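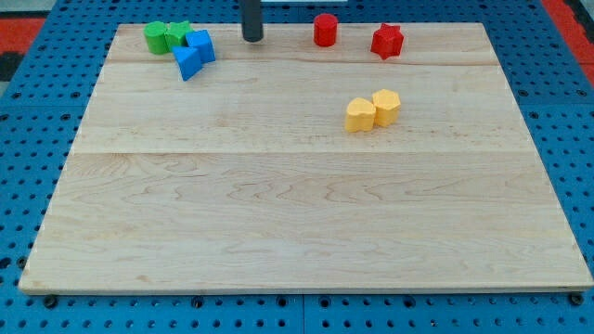 So what does the new Plokstead release change? Mostly the planner — it now works out a whole push before the arm moves, and replans if a block slides somewhere odd.

I've been playing with it since early May and I'm pretty chuffed! Angelica Baluyot, who looks after the code at Sarantis, told me the old version took 680 milliseconds to pick a path. Now it's down to 55 (on the same computer, too). Her team ran 1,153 pushes with coloured shapes on a maple board to tune it — stars, hearts, cylinders, the lot.

The download's up now, and the Ristatness plug-in should follow in some 12 weeks.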